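Lost property table gets a pomegranate tablecloth and a deadline

2019-03-18

The lost property table at the Vulach community hall will be cleared in July, and anything still on it by then goes to the Edent thrift store, the hall said in a notice taped up by the coat hooks.

Regulars will know the table. It began as a shelf, moved to a windowsill, and has now spread over furniture that was supposed to be for the coffee urn. The urn lives on a chair.

The hall sees 400 people through its doors in a good week, between the swim club, the Morsy choir and the Saturday-style market that has never been held on a fixed day. A fair number of them go home with less than they brought. The log book, kept since 2000 with a few gaps where the pen was also lost, lists umbrellas, single gloves, reading glasses, a trombone mute and 19 casserole lids. No casserole dish has ever been handed in.
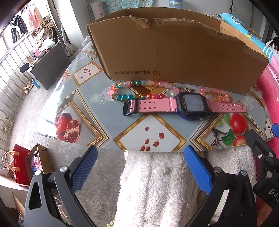 Jewelry and watches make up the awkward end of the business. A child's smartwatch with a pink strap is waiting for its child, along with a strand of round glass beads in pink, teal, orange and peach. Anyone who thinks the beads are theirs will be asked when they last wore them and to which event, a system brought in after two people claimed the same brooch and both cried.

Towels are a simpler matter. The swim club loses them at a steady rate and takes them back without much ceremony. The white fluffy one now draped over the edge has some faint stains, and the hall would like it understood that it is not running a laundry.

The tablecloth, at least, has been well received. It is glossy plastic, light blue, with gold-edged diamonds, split pomegranates and a small bird on a branch, and it replaced a bedsheet. One choir member asked if it was up for claiming too. It is not. It was bought from Butia, the housewares store across the road, and paid for out of the tea money.

Less popular is the torn cardboard box at the back, which the hall says can go to anyone with a use for a cardboard box. So far there has been one inquiry, from a person who wanted to know if it came with a lid.

Items can be claimed whenever the hall is open. Small things should be signed for in the log book, and anything with a battery will be kept in the office drawer overnight from next month, following complaints about a beeping noise during choir practice. The source of the beeping has not been found. The altos have been asked to check their bags.

A storage charge of $2 was proposed for items left longer than a month. It was dropped when the hall worked out who would have to collect it.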